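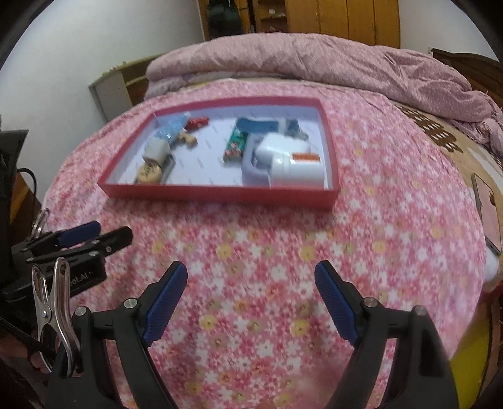 Ob ich mir damit nicht den eigenen Arbeitsplatz wegmache, wollte jemand unter meinem letzten Post wissen, und ob ich da nachts noch schlafen kann. Ich schlafe gut, danke! Aber die Frage ist berechtigt und passt in keine Antwortzeile, also gibt's einen Thread. Wird länger.

2/
Für alle, die neu dazugekommen sind: Ich bin bei Sumance, Standort Murkgate, Abteilung Kleinteile. Wir bekommen zurückgeschickten Kram und Fundsachen in Sammelkisten, und jemand muss das auseinandersortieren. Spielzeugauto zu Spielzeug, Netzteil zu Elektro, angebrochener Kaugummi in den Müll. Das mache ich seit Jahren und kann es im Halbschlaf.

3/
Seit dem Herbst stehen an zwei von unseren Tischen Arme von Etivance. Die sollen das Gleiche machen wie wir. Können sie auch, wenn alles schön einzeln liegt und keiner was Neues einpackt. Also so gut wie nie.

4/
Und damit sie es besser können, machen wir es ihnen vor. Zwei Greifer, einer pro Hand, und dann wird geräumt, Teil für Teil. Die Aufnahmen gehen an Etivance und kommen irgendwann als Update zurück. Einsortieren, ausräumen, hinlegen, wieder von vorn.

5/
Viele denken, das läuft alles in der Halle. Nee. Ein großer Teil wird in Wohnungen gemacht, mit normalen Möbeln und normalem Licht. Stoff ist für Greifer sowieso eine Welt für sich. Auf dem Sortiertisch bleibt ein Klotz liegen, wo er liegt. Auf einer Matratze drückst du daneben hin und er kippt dir entgegen. Und ein Blümchenmuster macht es auch nicht leichter, kleine bunte Sachen zu finden, das geht mir übrigens genauso.

6/
Was mich am Anfang fertiggemacht hat: wie langsam ich plötzlich war. Ich greife sonst drei Sachen auf einmal, schiebe mit dem kleinen Finger die vierte weg und gucke schon auf die nächste Kiste. Mit dem Greifer hast du zwei Backen. Auf, zu. Wie mit Topflappen Erbsen sortieren. In der ersten Woche hatte ich abends Unterarme wie nach einem Umzug!

7/
Flache Sachen sind die Hölle. Eine Scheibe, die platt liegt, kriegst du erst mal nicht. Du musst sie an eine Kante schieben oder auf den Rand stellen, und das auch noch so, dass die Aufnahme sauber bleibt. Glatte, runde Gehäuse flutschen weg, wenn du zu weit außen ansetzt. Schnüre und Bändel mag ich auch nicht, die hängen immer irgendwo mit dran.

8/
Kollegin am Nachbartisch hat nach zwei Tagen gesagt, sie hat noch nie so viel über ihre eigenen Hände nachgedacht. Geht mir auch so. Ich hätte vorher nicht sagen können, warum ich ein Netzteil von oben nehme und eine Dose von der Seite. Jetzt kann ich's. Bringt mir auf Partys nix, aber ich kann's.

9/
Zu den Zahlen, weil immer gefragt wird. Im Februar hatten wir im Team 455 Durchgänge im Plan. Abgenommen wurden im ersten Anlauf 181. Der Rest kam zurück mit Vermerken wie "Griff unklar" oder "Objekt zu lange verdeckt". Die Laune im Pausenraum könnt ihr euch vorstellen.

10/
Dabei waren viele von den zurückgewiesenen Durchgängen nach meinem Gefühl völlig in Ordnung. Ich hab dreimal angesetzt, bis ich das Ding hatte. Ja und? So läuft das in der Kiste halt. Wenn der Arm nur perfekte Griffe sieht, woher soll er wissen, was man nach einem schlechten macht? Das haben wir so auch hingeschickt.

11/
Und siehe da, seit dem Frühjahr werden Nachgreifer angenommen – solange das Teil am Ende da liegt, wo es hinsoll. Darüber hab ich mich mehr gefreut als über die Weihnachtsfeier.

12/
Das war für mich auch der Punkt, an dem sich was gedreht hat. Vorher kam die Technik fertig aus dem Karton und wir durften uns drumherum organisieren. Jetzt rufen die an und fragen, wie wir das machen. Nicht immer, und manchmal hören sie mit einem Ohr zu, aber sie rufen an.
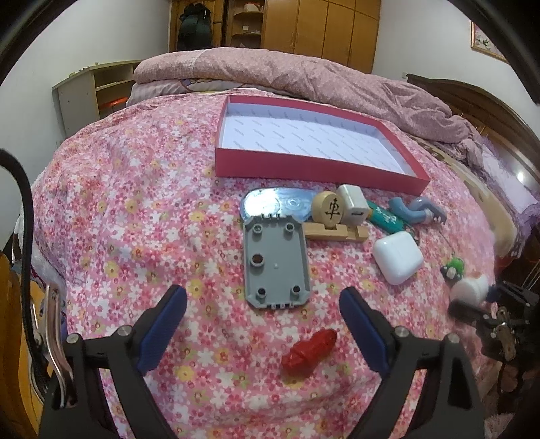
13/
Auslage gehört übrigens zur Arbeit, das wird gern unterschätzt. Leere rote Schachtel, davor die Kleinteile, und die sollen gemischt sein: glänzend, matt, rund, eckig, was Schiefes. Zu ordentlich darf es nicht liegen. Ich bin Sortiererin, ich lege alles parallel, wenn man mich lässt! Musste ich mir richtig abgewöhnen.

14/
Jetzt zum Geld, danach hat auch jemand gefragt. Das Vormachen war erst als "Mitwirkung an der Einführung" eingruppiert, also normaler Stundenlohn. Wir haben so lange genervt, bis eine Zulage kam. Klein, aber steht auf dem Zettel. Und nach 20 Minuten mit den Greifern wird gewechselt oder pausiert, das steht jetzt auch schriftlich. Die Handgelenke danken es.

15/
Was ich nicht schönreden will: Die Nachtschicht bei den Kleinteilen gibt es nicht mehr. Da laufen nur noch die Arme, mit einer Person, die bei Störungen kommt. Keiner wurde gekündigt, alle haben was anderes im Haus bekommen. Aber mit den Nachtzuschlägen haben manche fest gerechnet, für die Miete, fürs Auto. Von "wurde alles sozialverträglich gelöst" wird man halt nicht satt.

16/
Und die Person, die nachts bei Störungen kommt, ist allein in der Halle. Früher waren die da zu fünft und haben sich zusammen Nudeln warm gemacht. Jetzt sitzt einer da und wartet auf ein Piepen. Ich hab's zwei Nächte vertretungsweise gemacht und fand es schlimmer als jede volle Schicht. Das taucht in keiner Präsentation auf und müsste mal dringend besprochen werden.

17/
Vom Betrieb Hodžić nebenan (die machen unsere Palettenreparatur, beste Nachbarn) kam neulich die Frage, ob sich so was für sie auch lohnt. Meine Antwort war: Fragt zuerst, wer die Aufnahmen macht, in welcher Zeit und für welches Geld. Und lasst euch zeigen, was der Arm macht, wenn ihm was runterfällt. Die Vorführungen zeigen alle nur das, was klappt, bei uns damals auch.

18/
Was wir jetzt besser haben, damit das hier nicht nur Gemecker ist: Das stumpfe Zeug, hundertmal dasselbe Teil aus derselben Kiste, ist weg vom Tisch. Vermisse ich null. Die gemischten Kisten sind geblieben, und die sind sowieso die interessanten. Dafür sind es jetzt NUR noch gemischte, und nach acht Stunden davon ist der Kopf Matsch. Ein bisschen stumpfes Zeug zwischendurch war wohl doch auch Erholung. Darauf wäre ich vorher nie gekommen.

19/
Zurück zur Ausgangsfrage. Mache ich meinen Arbeitsplatz weg? Den, den ich vor Jahren angefangen habe, ein Stück weit ja. Den gäbe es in der Form ohne mich aber auch bald nicht mehr, dann hätte eben jemand anders die Greifer in der Hand gehabt. So sitze ich wenigstens mit dabei, wenn über Pausen und Zulage geredet wird. Ob das in ein paar Jahren noch stimmt, keine Ahnung. Fragt mich dann nochmal.

20/
Nachtrag, weil es schon die Ersten schreiben: Nein, ich darf die Greifer nicht mit nach Hause nehmen, um damit Chips zu essen. Und ja, ich hab gefragt. Fragen zu Schichtmodell und Zulage gern hier drunter, ich lese heute nach dem Abendessen alles durch. Wer selber so was im Betrieb hat, schreibt mal, wie das bei euch mit den Nächten geregelt ist, das interessiert mich gerade am meisten.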